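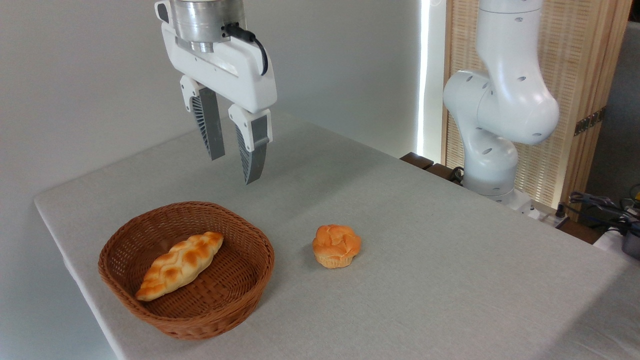 4. What changed at the packing table

Figure 2. The gripper over the table with the bread basket and a small round pastry.

We came to the Warkcombe bakery expecting to write mostly about speed. The people who work there wanted to talk about wrists, and about who gets to decide what a good basket looks like, and those talks turned out to be the most exciting part of the study for us.

Before the Flullex system went in, gift baskets were filled by hand from start to finish, up to 300 on an early shift. A packer picked up each item, placed it, checked it and moved on. Now an arm with two ribbed fingers handles much of the picking, and the packer sets up the basket, watches the first few placements and steps in when something looks wrong. The setup in Figure 2 is typical of the items we asked about: a braided loaf lying at a slant in a round woven basket, and a smaller pastry set directly on the cloth. Loaves have long, uneven shapes. Pastries have tops that crumble if you squeeze too hard. Packers know both of these things in their hands, and a good deal of the first month went into getting that knowledge into the settings.

We interviewed 18 packers and bakers, most of them twice, the first time in February. Lina Nimri, a packer on the early shift, described the change this way: "I used to go home and not want to hold a cup. Now I go home and I'm still thinking about why it keeps picking the rolls up from the wrong side." We loved this answer, and versions of it came up again and again. The work had become lighter on the body and busier in the head.

Not everyone was pleased. Several packers missed the talk that used to go on across the table, and two told us that watching a slow pick was more tiring than doing a fast one. Pay had not changed at the time of our visits, although the job now included fixing faults. We think this deserves far more attention than it usually gets (see Section 6).

We also logged 105 stops over the study period. Packers cleared most of them without calling the technician, often by turning the item a little and letting the arm try again. They had worked this out among themselves, and the Kuvdale team has since added it to the training sheet.

Shares: 41 | Comments: 3

Walid Hijazi
Great to see packers quoted at length! Did the late shift report the same thing about watching slow picks?

R. Rizk
I packed by hand for years and the part about wrists is spot on. Would like to read more about the pay question.

tablesaw_ed
Is the list of stops available anywhere? I'd love to see which items caused them.

Contact the authors | Copyright 2020 | Back to top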